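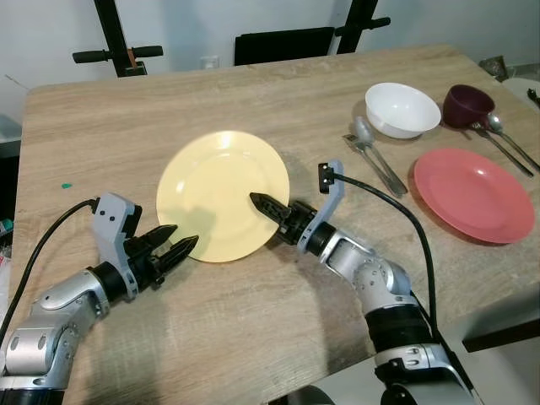

The success rate is the weakest number in most bimanual manipulation papers, and it is usually the only one in the abstract. I want to argue for replacing it, at least in work on thin rigid objects, with a per-phase record of where the object was when control of it changed hands. The argument applies most directly to learned policies trained from teleoperated demonstrations, where the failure modes are poorly separated and the final state hides nearly all of them.

Take plate handling. A plate lying flat on a table offers a parallel gripper very little. The rim is raised only slightly, the fingers have thickness, and the table blocks approach from underneath. A human slides a fingertip under the rim or pulls the plate past the table edge. A two-arm system can do something similar by bracing one side while the other gets under the rim. Whether the policy has learned this, or has learned to push until something catches, can't be read off a binary outcome. Both give a plate in the gripper at the end of the episode.

The Flelluvora baseline is a good case. Its authors report success over 18 trials per object and count a trial as successful if the object is clear of the table at the end. Under that rule, a grasp that takes the rim at a shallow angle and lets the plate rotate under its own weight scores the same as a grasp that holds it still. The first is of no use for any downstream task. Racking, stacking and handing over all need a known orientation, and the gripper encoder alone will not give it.

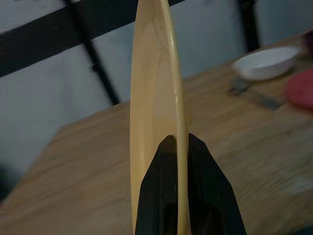

Wrist cameras are the cheapest remedy, and they are underused for evaluation. Most groups feed the wrist stream to the policy and never look at it again. Once a plate is between the fingers, the wrist view fixes the geometry well enough to measure. With the plate standing on edge and seen nearly edge-on, as it is here, the rim and the face reduce to a narrow oval, and a small change in its width corresponds to a rotation about the grip axis. That quantity can be extracted per step with an ordinary ellipse fit. It needs no markers and no external tracking. The fit degrades when the plate turns toward the camera and fills the view, and those steps should be flagged and reported, with no interpolation across them.

Jana Stöcker made a related point at the Porwood workshop in May, in a talk on hand-eye calibration drift. Her concern was that evaluation from a single fixed viewpoint is biased toward whatever that viewpoint resolves well. A head camera resolves lateral position on the table and is poor at tilt toward or away from itself. A wrist camera has the opposite profile. Reporting both, with the disagreement between them, costs a page of supplementary material.

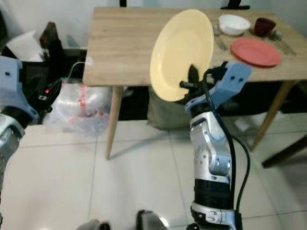
Right arm holding the yellow plate, head camera view. Bowl, cup, red plate and cutlery remain on the table.

Clutter makes the case stronger. A policy tested on a bare table can use any approach direction. Add a second plate, a bowl and some cutlery on one side and part of the approach space is gone, including, in many layouts, the part most often used in the demonstrations. Two policies with equal success rates in clutter may differ entirely in how much they disturb the other objects. The Thiele protocol logs displacement of non-target objects and then leaves it out of the headline score. I would put it in.
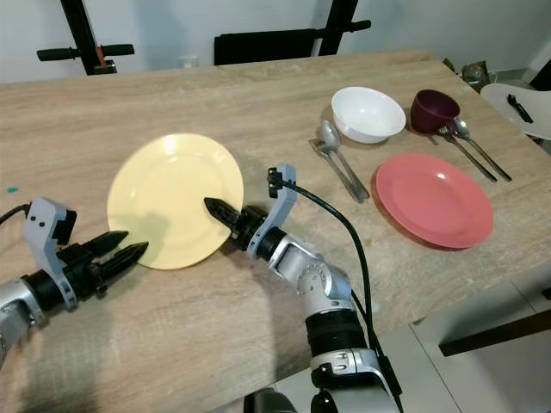

Three objections come up whenever I raise this in review. The first is annotation cost. Phase boundaries can be set automatically from gripper aperture and motor current, and in our own logs 14 of 16 episodes needed no manual correction. The other two had a regrasp that the current threshold missed.

The second is comparability with earlier results. I have less sympathy here. Success rates from different labs were never comparable, given different tables, plates, lighting and reset procedures. The Astau group reran one published task with a different tabletop finish and got a different ranking of the same methods.

The third objection is that reviewers want one number. They can have one: median rotation of the object in the gripper between lift and release, with the spread. It is harder to game than a binary and it has units.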